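Woveck Two-Arm Recording Station

Hire or purchase. Ships from our workshop with arms, head camera, operator controls and recording software installed.

The Woveck station is built for teams that need demonstration data for household tasks and don't want to spend the first few months building their own rig. An operator drives both arms through a task, the station records everything in sync, and the result is a set of episodes you can train on.

What it records

Each episode holds the head camera video, joint positions for both arms, gripper opening, the operator's commands and a written task label. Video and joint data are logged at 30 frames per second on a shared clock. Episodes are saved one folder at a time, so a crash partway through a session costs you the episode you were on and nothing before it.

The operator marks the start and finish with a foot pedal. A second pedal flags the episode as a failed attempt. Failed attempts are kept in their own directory and are left out of the export unless you tick the box. Some customers want them for training a success detector.

Soft goods and furniture tasks

Most of our hire customers work with cloth, cushions and bedding. These are hard to simulate well, and a scripted motion that works on one cushion will often fold or drop the next. We supply a starter task list for living areas called Okska, which covers placing cushions on chairs, swapping cushions between seats, straightening a throw and clearing soft toys from a floor.

For cushion tasks we suggest varying the chair angle, the colour and size of the cushions and the order they go on. Change one thing between episodes and write it in the label. A label such as "pink cushion onto brown armchair, grey pillow already on seat" is far more useful later than "cushion task 4".

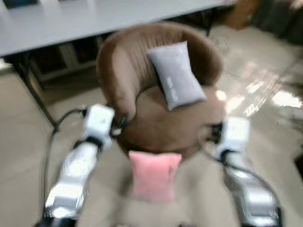 Does the operator need to hold the cushion with both arms every time?

Use whichever grip suits the cushion, but keep to one method within a task label. If you want both one-arm and two-arm carries in your data, record them under separate labels so they can be weighted separately in training.

Operator controls

The controls are a pair of scaled-down leader arms on a bench clamp. Moving a leader arm moves the matching robot arm. Minttu Manninen, who runs our operator training, allows a half day for new operators to get comfortable and discards everything recorded before lunch. By mid-afternoon most people are producing usable episodes.

We recommend swapping operators at least every 50 minutes. Tired operators pause more, and the pauses end up in the data.

Checking and export

The Matei review tool comes with every station. It plays back video beside the joint traces and lets a reviewer trim, relabel or reject an episode. It will also list episodes with dropped frames, long idle stretches or sudden jumps in joint position. Fast head movement will blur the video. Matei scores each episode for blur, and you can set your own cut-off or leave it turned off.

Export is to plain video files with a table of joint data, or to the Skolen format if you are using our training scripts.

What you need on site

A level floor, two standard power outlets and a desk for the operator. Glossy tile is fine, though you should expect reflections to move through the day if there is a window nearby. Close the blinds if you want steady lighting, or leave them open and record at different hours if you want the variety. Keep the gripper cables clear of chair legs when you move furniture between episodes.

Storage

The standard drive holds 2000 episodes of average length. A larger drive can be fitted at the time of order.

Hire terms

Minimum hire is one month. Delivery, set-up and the operator training session are included in the metro area and quoted separately elsewhere. Stations ordered now will be delivered in November. For bookings contact Greer Lamont, and for technical questions ask for Heikki Turunen in the workshop.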